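Ticket 368: Greifer rechts schließt verzögert, Falttest mit Hemd bricht ab
Projekt: Harawira
Standort: Sullunton
Status: in Beobachtung
Priorität: mittel
Erstellt von: Areti Lambrakis
Komponenten: Greifer links/rechts (Cekeck), Controller (Wimar), Kopfkamera

Fehlerbeschreibung

Beim Vergleich der beiden Controllerstände schließt der rechte Greifer später als der linke, obwohl beide den Befehl im selben Takt bekommen. Bei starren Teilen fällt das kaum auf. Bei Textilien schon: Die linke Seite hält den Stoff bereits, die rechte greift erst zu, wenn der Arm schon anhebt. Der Stoff rutscht dann rechts weg und der Ablauf bricht mit "Grasp lost R" ab.

Tritt mit dem alten Controllerstand nicht auf. Tritt mit dem neuen Stand nicht bei jedem Durchgang auf, aber oft genug, dass ein Vergleich der Greifer so keinen Sinn hat.

Umgebung

Zwei Arme gleicher Bauart, je ein Zweifingergreifer. Fingerspitzen auf beiden Seiten aus derselben Lieferung. Greifkraft auf beiden Seiten gleich eingestellt. Testobjekt ist das grüne Hemd. Das hellblaue Tuch auf dem Nebentisch gehört nicht zu diesem Test, bitte dort liegen lassen.

Bisher geprüft

Kabel am rechten Greifer abgezogen, Kontakte angesehen, wieder gesteckt. Keine Änderung.

Greifer links und rechts getauscht. Der Fehler bleibt auf der rechten Seite, wandert also nicht mit dem Greifer. Damit ist der Greifer selbst aus meiner Sicht raus. Danach zurückgetauscht, damit die Seriennummern wieder zur Liste passen.

Fahrt ohne Stoff, nur öffnen und schließen, beide Seiten gleichzeitig. Verzögerung rechts ist im Log zu sehen, mit bloßem Auge nicht sicher.

Controllerstand zurückgesetzt. Verzögerung weg. Neuen Stand wieder aufgespielt - Verzögerung wieder da.

Kommentar, Areti Lambrakis, 10:40

Parameterdateien der beiden Stände nebeneinandergelegt. Im neuen Stand steht für den rechten Kanal ein Filterwert, den es im alten nicht gibt. Links ist das Feld leer. Ich vermute, dass der Wert aus einer Vorlage übernommen wurde. Wimar ist angeschrieben, Antwort steht aus.

Bis dahin teste ich mit dem neuen Stand und gelöschtem Filterwert weiter. Bitte nicht parallel an der Datei arbeiten.

Kommentar, Areti Lambrakis, 13:15

Kamerabilder aus dem Test mit dem Hemd angehängt.

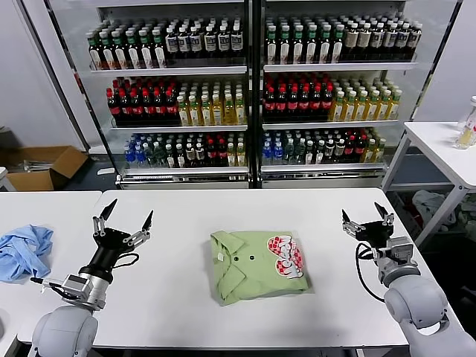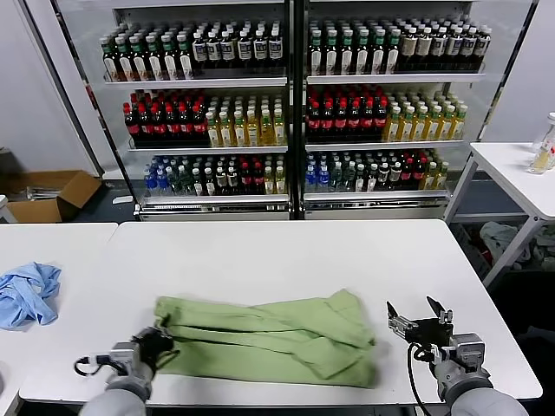

Anhänge zu 368, Kopfkamera. Erstes Bild: beide Greifer offen, Hemd gefaltet. Zweites Bild: Greifer links am Stoff, rechts offen.

Für den Vergleich ist vor allem das zweite Bild interessant. Die Fingerspitzen rechts sind nur knapp über Tischhöhe und dicht am Stoffende. Die Stellung alleine sagt noch nichts über die Verzögerung, dafür braucht man die Zeitstempel aus dem Log. Man kann aber die Anfahrposition rechts daran abschätzen, und die sieht für mich brauchbar aus.

Ergebnis mit gelöschtem Filterwert: Kanal rechts und links laufen im Log wieder zusammen. "Grasp lost R" ist seitdem nicht mehr gekommen. Das ist noch kein Nachweis, die Testreihe war kurz.

Nebenbefund 1

Die Kameraerkennung setzt den Greifpunkt bei mehreren Stofflagen manchmal auf eine Falte statt auf die Kante. Hat mit diesem Ticket nichts zu tun, ist mir nur beim Durchsehen aufgefallen. Bitte eigenes Ticket anlegen, falls das noch jemand sieht.

Nebenbefund 2

Der Kühlschrank steht im Hintergrund voll im Kamerabild, auf den Glastüren liegen Reflexe. Die Objekterkennung hat in einem Durchgang eine Flasche als Kandidaten gemeldet. Ich habe den Suchbereich auf die Tischfläche begrenzt, danach keine Meldung mehr. Die Änderung ist in der Konfiguration für Harawira gespeichert, in der allgemeinen noch nicht.

Kommentar, Areti Lambrakis, 16:05

Antwort von Wimar ist da. Der Filterwert war für einen anderen Greifertyp gedacht und soll bei uns auf beiden Kanälen leer sein. Eine korrigierte Datei kommt mit dem nächsten Stand, voraussichtlich im Dezember. Solange müssen wir den Wert nach jedem Neuaufspielen von Hand löschen.

Vorgehen bis zum korrigierten Stand

Nach dem Aufspielen die Parameterdatei öffnen und den Filterwert im rechten Kanal löschen. Feld leer lassen, keine Null eintragen - die Null wird als gültiger Wert gelesen und führt zu einer Warnung beim Start. Controller neu starten. Dann eine Leerfahrt mit beiden Greifern machen und im Log die Zeitstempel der beiden Kanäle vergleichen. Erst danach mit Stoff weitertesten.

Offen

Längere Testreihe mit dem Hemd, beide Controllerstände, gleiche Startlage.
Derselbe Test mit vertauschten Greifern, dieses Mal mit gelöschtem Filterwert.
Suchbereich der Kamera in die allgemeine Konfiguration übernehmen.
Messwerte vom Vormittag im Vergleichsblatt als ungültig markieren, die sind noch mit Filterwert entstanden.

Ticket bleibt offen, bis der korrigierte Stand aufgespielt und die Testreihe durch ist.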